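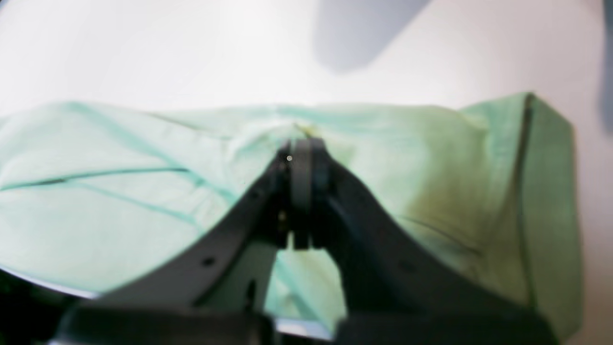

Mint-green garment on a white tabletop

Rindimton Clothing Exchange
Progress report to the Prandance Fund, second period
Prepared by Iolo Howells, project lead

Summary

The exchange is open and running on its planned schedule. We gave out more clothing than we expected in this period and took in less, mostly in children's sizes. Spending is within budget except for the van. One target, the repair classes, will be late.

Opening hours and use

We were open for 28 sessions. A total of 325 households are now registered, up from 72 at the end of the first period. Most of the new ones came after the school sent our flyer home with students in the last week before summer break. Families with children under ten make up the largest group. We had planned to close for the first half of July and stayed open because demand had not dropped.

The evening session, 5 p.m. to 8 p.m., is now the busiest. People who work days had told us at sign-up that mornings were no use to them. We have moved one staff shift from mornings to cover it. The change costs nothing extra.

Stock

Adult tops and dresses are well supplied. We are short of children's shoes, boys' pants and winter coats in every size. The collection bin at Harries market fills quickly, but a lot of what goes into it is too worn to pass on. We put a new sign on the bin listing what we can take. The bin at Cirnby library gets less clothing and most of it is good.

Items that cannot be given out go to a textile recycler, who pays us by weight. The income is small and is listed under "other" in the accounts sheet.

Sorting is done in the back room. Each piece is laid out flat, checked for stains, missing buttons and broken zippers, then sized and put on a rail or sent to repair. Labels are often missing or wrong, so we now measure across the chest and waist and write the size on a paper tag. Returns for wrong size have gone down.

Repair classes

The grant pays for a set of classes in basic mending. We had hoped to finish them all in this period and have held 4. The teacher we first hired took a full-time job, and it took several weeks to replace her. The classes that did run were full. Hemming and zippers were the most popular topics. The rest are booked for the fall, and we ask the Fund to let us carry the unspent teaching money forward to cover them.

Spending

Rent, wages and supplies are on budget. The van needed a new clutch and two tires, which put the transport line over. We covered this from the equipment line, where the second steamer cost less than quoted. Receipts are attached.

Next period

Finish the repair classes.
Run a coat drive before the cold weather, starting at Cirnby.
Ask Harries market whether the bin can be moved indoors, as clothes near the opening get damp when it rains.
Replace the paper sign-up sheets with a spreadsheet on the front desk laptop.

We would like a decision on the teaching money before the fall classes start. The signed accounts will follow by mail.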